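Início | Institucional | Visitas | Publicações | Contacto

Relatório de visita às instalações da Birkis

A delegação da Tolano, composta por 6 técnicos e chefiada por Mateja Popescu, visitou em maio as instalações da Birkis, a convite da respetiva direção. A receção teve lugar às nove horas, seguindo-se a passagem pelo armazém de loiça de mesa, com 450 referências em catálogo, e pela área de ensaios de arrumação e disposição de peças.

Nesta última, foi dada particular atenção ao empilhamento de taças e pratos e à colocação das canecas em mesas de pequena dimensão.
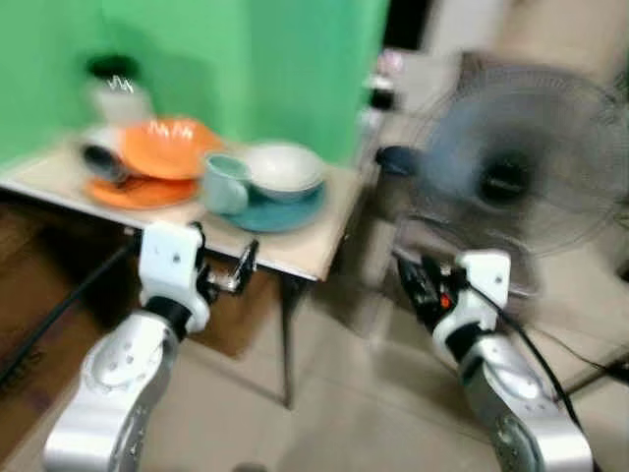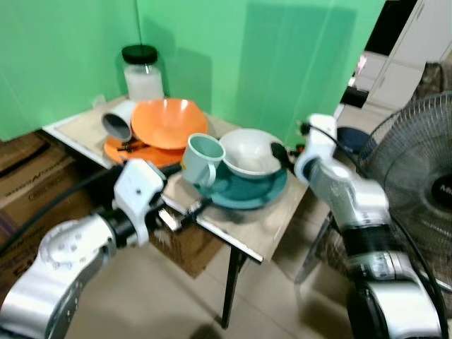
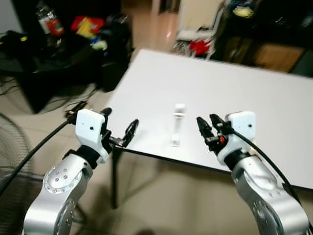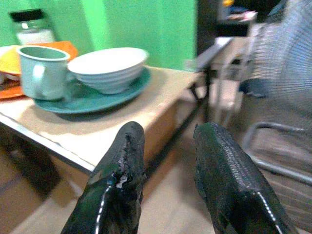 Dindo Padilla observou que a taça pousada sobre o prato poupa espaço, mas que a caneca deveria ter lugar próprio, com a asa acessível a quem se senta, e pediu que o assunto constasse do presente relatório. A delegação acolheu a observação e propõe que a combinação de prato, taça e caneca seja revista antes da encomenda de 1000 peças destinada ao refeitório de Rusitska.

Foi ainda solicitado à Birkis o envio de 20 conjuntos de amostra, em duas cores, até ao final do mês. A visita terminou ao meio-dia, com a assinatura do livro de presenças.

Tolano – Gabinete de Relações Externas | Contacto | Todos os direitos reservados | Voltar ao topo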